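Search this site... Go

Filed under: Site visits / Robotics / Shop floor notes

Notes from the Kastar visit, typed on the train, so forgive the mess. Got in just before nine. Small place, second floor, coffee already gone. They gather examples for a learning system called Prellska: somebody drives the arms through a chore, the arms and cameras record it, and the recording goes in the pile. Over and over. The chore right now is shoes and shoeboxes.

Each recording is an "episode" on their sheet. 573 on the sheet when we walked in, target for the day was 50 more. I asked what happens to the bad ones. They keep them, tagged, in a separate folder. Good answer I thought.

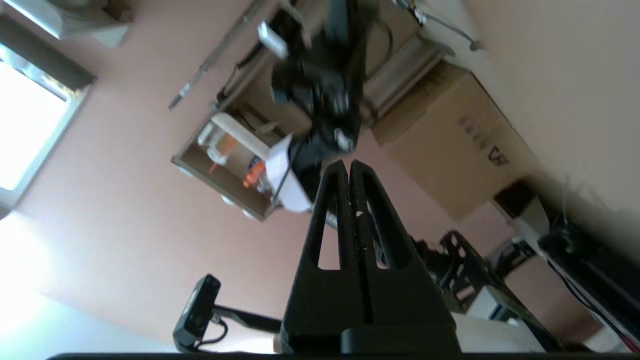
First hour was mostly talk. How long is an episode, who decides when it ends, do you trim the dead time at the start. They cap it at 65 seconds. Over that and the operator stops and resets, because the slow ones teach the arms to dither. Two people per shift, one driving, one resetting and writing up. They swap when the driver's wrists get tired. I would of guessed a longer cap.

Then over to the shoebox task. Both arms, one pair, box on the floor. Laces are the headache. They flop somewhere different every time and the operators don't tuck them, on purpose. If every take has neat laces the system only ever learns neat laces. 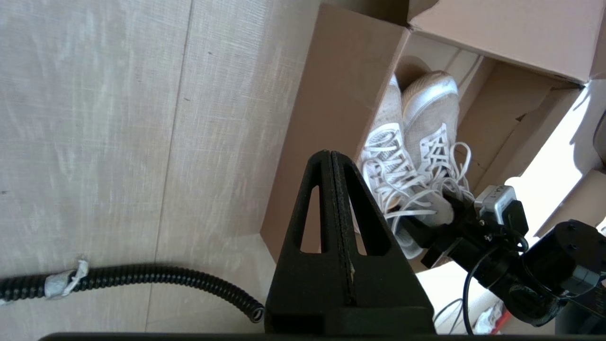 White sneakers in the open box, one jaw against the side of the right shoe.

I got to drive for one take. Terrible. There's a lag you feel in your elbows, and I kept watching the arms when I should of been watching the screen. Mine went in the bad folder (fair). The regular driver did the next one while talking to us about lunch.

Wrist views matter a lot here. They played back a few at half speed and the blur question came up right away. Some teams throw out any clip with smear in it. Kastar leaves it in unless the whole clip is useless, the thinking being that the arm will see the same smear when it runs for real.

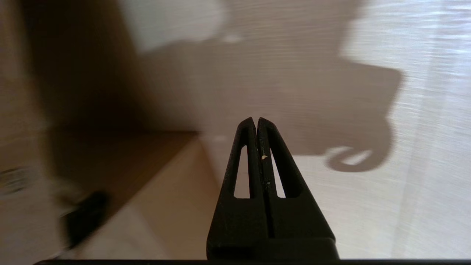

Bhuiyan, who came along with our group, wasn't sold on that and said so: fine to keep blur, but then slow the driver down too, or you're training on the operator's hurry and calling it the task. Some back and forth. Kastar's view was that a careful driver and a quick driver should both be in there, marked as such. Left it open.

Labels next. Every episode gets a line of plain text plus a start state. Box open or shut, shoes in or out. They used to let people write whatever they wanted and got a dozen spellings of "sneaker". Now it's a pick list built with Reler, 2 fields you must fill and a notes box most people skip.

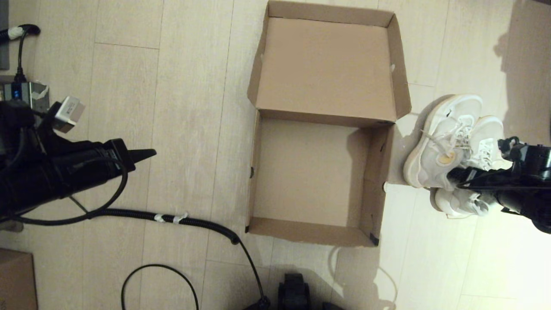

Start state is where I learned the most. Resetting by hand takes longer than the take itself, and everybody drifts into putting things back in the same spot. So the reset person moves the box a bit, turns a shoe, changes which side things start on. Written on the wall: MOVE SOMETHING. Wish we'd done that on ours last spring, we have weeks of data with the bin in teh exact same place.

Didn't get to see the system run on its own, they were mid training. Maybe September. Things to chase before then: the pick list (they said they'd send it), what they do about dropped frames, and whether the 65 second cap holds for two-shoe takes. Parking is behind the building, not the lot with the barrier.

Tagged: data collection, two-arm robots, visits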